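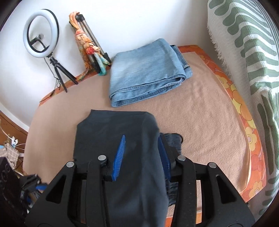
When should a laundry service budget for folding robots? Stoteck says next March, after a paid trial of two units.

September 18, 2024. Stoteck today opens orders for Plikell, its garment folding arm. Price 2,294 pounds per unit, grippers included. Delivery in four weeks, servicing extra. Smaller firms can lease for three years.

"Buy for the busy months, not the quiet ones," said Matilde Azevedo, head of sales. "And leave money for spare finger pads, people allways forget."

Trials via Wijesinghe. Spares from Lullus.

3 shares | 2 comments
© Stoteck | Press contact | Back to top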